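From: bench4 at the Sovotdale workshop
To: grippers list
Date: 29/01/2025
Subject: Re: [grippers] Soft fingers or parallel jaw for kitchen items?

Thanks for the notes last week. I'll answer inline where it makes sense and then put the rest underneath.

> We are choosing between a parallel jaw and a soft finger gripper for a
> small kitchen bench. The objects are light: cups, spoons, boards, play
> food, nothing over the weight of a full mug. I have read the datasheets
> and they don't help much. Has anyone had both on the same arm for long
> enough to say which one they would keep?

Yes, we have had both on the same arm since before Christmas. The parallel jaw is the Skikon, the smaller of the two they sell. The soft one is from Bremivance, with 2 fingers and a blower unit that has to live somewhere off the arm. We swap them on the same flange plate and use the same controller, so the only things that change are the tool offset, the payload setting and the air line.

If I could keep only one for the work you describe, it would be the Skikon. It was closer than I expected and there are some objects where I would not want to be without the soft fingers, so please read the rest before you order.

> How bad is the grip on thin flat things? I am thinking of sliced play
> food in particular. Ours is hard plastic and slides about.

Bad with both, in different ways.

The Skikon will take a plastic slice by the edge if the edge is standing clear of whatever is under it. If the slice is flat on a board, the fingertips arrive at the wood before they have anything to close on, and the arm either stops on the force limit or pushes the slice along. We ground the tips down to a thin wedge and that made more difference than any change in software. If you do the same, grind the outside faces and leave the inside ones alone. I did the first pair the wrong way round and had to print new ones.

The Bremivance fingers can't get under a slice at all. What they can do is press down on it and drag, and if there is a board edge nearby you can drag the slice until part of it hangs over and then pinch it there. It is slow. It also needs the camera to be right about where the edge of the board is, and pale wood under ceiling lights is not the easiest edge to find.

Overlapping slices are worse again. Whichever one you take, its neighbour tends to come along for part of the way. Our rule now is that the planner always goes for the slice lying on top, and if it can't decide which that is, it asks for another view from a few centimetres to the side. Before we had the rule, most of the bad picks came from the segmenter joining two slices into one long object and giving us a grasp point in the middle.

> What about the camera? We have been told to put it on the wrist, but
> the person who told us sells wrist cameras.

We tried the camera on the wrist and on a post at the corner of the bench, and we have stayed with the wrist. The post gives a steadier view and never needs recalibrating after a tool change, but the arm is in the way at exactly the moment you want to see the fingertips. On the wrist you lose the far side of the bench whenever the arm comes down low. We deal with that by taking one high view first, storing it, and only using the low view for the last correction. 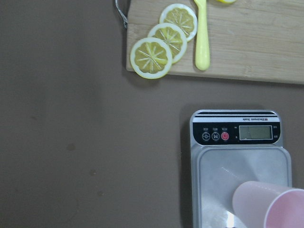 There are a few things to watch for with the wrist view. The first is orientation. The camera turns with the wrist, so a thing with a clear top and bottom, such as a kitchen scale, can turn up the other way round depending on how the arm came in. Our first label reader assumed upright text and found nothing on the scale whenever the arm came in from the back of the bench. We now rotate every crop by the joint angle before it goes to the reader. It is a single line of code and it should have been there from the start.

The second is shine. A brushed steel weighing plate gives broad pale patches that move as the arm moves. The depth values over those patches jump, and for a while the planner believed there was a small hill on the scale. Turning the exposure down helped. So did masking the plate and treating it as a flat surface at a height we had measured with a ruler. I know that is cheating if you want a general system, but we wanted a working bench.

The third is anything that runs out of view. A spoon with its bowl out of sight gets labelled as all sorts of things, and the grasp point ends up too near the handle end because the planner takes the middle of what it can see. We reject any object whose mask touches the border and ask for another view. That costs a little time on each pick.

> Do you have any numbers, even rough ones?

Only one set that I would trust, and it is small. We ran 40 picks with each gripper on the same objects, laid out again by hand each time from a printed sheet. The Skikon dropped or missed 8 of them. I don't have a fair figure for the Bremivance because we changed the blower pressure part way through the run, and I would sooner leave it out than send you something that mixes two settings. We will do that half again in February and I will post it here.

Of the misses on the Skikon, most were slices. The rest were cups lying on their sides, where the jaw closed on the curve too high up and the cup rolled out. It is better to come in along the line of the cup and take it by the rim, with one finger inside, provided there is room for the hand. Standing cups gave no trouble.

This is where the soft fingers are useful. On a plastic cup they wrap enough that it hardly matters where they land, and they don't squash it. With the Skikon we had to set the force low for cups and higher for the board, and if the classifier was wrong about the object the force was wrong too. With the soft fingers we used one pressure for everything light. If your bench is mostly cups and fruit shapes, I would turn my advice round and tell you to buy those first.

Spoons: the Skikon, every time. The soft fingers can hold a plastic spoon, but it swings in the grip, and when you try to put the handle end down in a set place it is never pointing where you think.

Boards: neither, unless there is something to get hold of. A flat board on a table is hopeless for the soft fingers. If the board has a metal handle or a loop at a corner, the Skikon can close on that and drag it. Lifting is another matter, as the whole weight then hangs off one corner and the board twists in the jaw. We only drag.

> Which controller are you using? We were offered a Bang and I can't find
> anyone who has one.

We have one. It came with the arm. It does the job and the force limit is reliable, which matters to me more than the rest of it. Three complaints.

It forgets the tool offset if you swap tools while it is paused. Swap only when it is fully stopped, then load the offset file again and read the values back on the panel. We drove the Skikon tips into the table on the second day because I had skipped that.

The digital outputs are slow to change when the arm is moving. For the Skikon it makes no odds, because it has its own serial line. For the blower we had to add a short wait before each lift, otherwise the arm sets off before the fingers have closed.

The manual describes a menu that our version does not have. If yours has a page called Tool Sets, please tell me which firmware you are on.

On mounting: both grippers fit the flange with the same four bolts, but the Bremivance needs a spacer or the air fitting fouls the camera bracket. The drawing doesn't show this. Ours is cut from acrylic and has lasted so far. I can send the file if you want it. Run the air line up the outside of the forearm with plenty of slack at the wrist. We had it too tight at first and the last joint was pulling against it, which showed up as an odd force reading every time the hand turned past halfway.

On the scale: we use it as a cheap check that a thing has been put down. The arm lets go, backs off, and the reader looks at the display. Ours switches itself off after a while with no change in load, and then there is nothing on the display to read. The script now looks for a blank display before each run and stops with a message. Pressing the power button with a fingertip is possible with the Skikon, and I have done it for fun, but I would not build anything on it.

> Would you lend us the soft one for a fortnight before we decide?

Yes, once the February runs are finished. You would need to collect it, as I don't want to post the blower. Bring your own flange plate if it is not the standard one, and I will put the spacer and the spare finger in the box.

If anyone else on the list has tried wedge tips with a rubber skin on the inside, I would like to know what rubber you used and how you stuck it down. Ours peels at the corner after a day or so, and I have tried two glues already.

Bench 4, Sovotdale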